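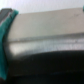

Ticket: Demonstration cell, wrist camera view unusable at close range
Site: Plonley Technical Center, Hall 2
Equipment: Rolland arm with two-finger gripper, Umby wrist camera, Skikent cell controller
Opened: 2024-09-06
Priority: High (open day)
Status: Resolved, one item carried forward

Summary

During rehearsal for the open day, the pick-and-place demonstration stopped at the same step on repeated runs. The arm moved to the approach position above the part tray, descended, and halted with the message "Target not confirmed." No collision was reported and no part was dropped. The visitor display, which repeats the wrist camera view on the large screen beside the cell, was at that point too blurred for an audience to follow.

Impact

The demonstration is scheduled to run for visiting groups throughout the day. Each group is allotted 15 minutes at the cell, including the safety introduction. A halt requires the operator to acknowledge the message, open the gate, and return the arm to its home position, and the allotted time does not allow for this more than once.

Initial report from the demonstration team

The cell was started according to the rehearsal sheet. Homing completed normally. The first halt occurred on the first cycle. The operator cleared the message and restarted, with the same result. The program was then run at reduced speed, and the halt occurred at the same height above the tray. The team confirmed that the hall lighting was at its usual setting and that the blinds on the courtyard side were closed.

Request from support

Please supply the following before any setting is changed:
- a still from the wrist camera, saved at the moment of the halt
- the controller log for the last 30 cycles, including those run before the cell was moved
- the name of the program loaded at startup

Reply from the demonstration team

The still is attached at the head of this ticket. The log has been placed in the shared folder. The program is the open day version, copied from the June visit and edited for the new tray position.

Support notes, first review

The attached still is heavily out of focus. A large grey surface takes up most of the view, with teal at the left side and a small piece of teal at the upper right. Edges are soft throughout, and the dark marking on the upper part of the grey surface cannot be read. The lower part of the view is nearly black. Support is not able to identify the object from this still alone, and it is not reasonable to expect the recognition step to do so.

The log shows that 17 of the 30 cycles ended in a halt. All of these came after the move to Hall 2. The cycles recorded before the move completed without a message.

Two causes were considered.

1. The camera lens has been disturbed or is dirty.
2. The confirmation step is being carried out too close to the part, inside the distance at which the camera can focus.

Actions taken

Step 1. The cell was locked out and the lens cover inspected. It was wiped with a dry lens cloth. No scratches were found. The bracket screws were checked and found tight.

Step 2. With the arm in manual mode, the printed focus card was placed in the tray and viewed from the normal approach height. The card was sharp. The arm was then lowered in small steps. The card became soft well before the height used for confirmation. The first cause was ruled out.

Step 3. The open day program was compared with the June program. The confirmation point had been entered relative to the old table. The table in Hall 2 is higher, and the arm was therefore taking its picture much nearer to the part than intended.

Step 4. The confirmation point was raised and the descent split into two moves, so that the picture is taken at the approach height and the gripper then closes the remaining distance without a second check. The previous version was kept on the controller under its original name.

Step 5. The cell was run at reduced speed and then at demonstration speed. No halts were recorded in 30 consecutive cycles.

Instructions for the open day

Load the corrected program only. The operator should verify the program name on the controller screen before the first group enters the hall. If the message "Target not confirmed" appears, press Acknowledge once and allow the arm to retry. If it appears again, stop the cell, inform the group that the demonstration will continue at the next station, and contact the support desk.

The close view on the large screen will still be blurred during the final descent. This is a limit of the lens - it does not affect the pick. Presenters are asked to direct visitors to the cell window for that part of the cycle.

The tray must not be moved between groups. The tape marks on the table show the correct position.

Carried forward

The table height is to be added to the setup sheet as a required entry. A separate request has been opened for a fixed overview camera for the visitor display, to be considered before the next visit.

Ticket closed by support desk. Reopen under the same number if the halt returns.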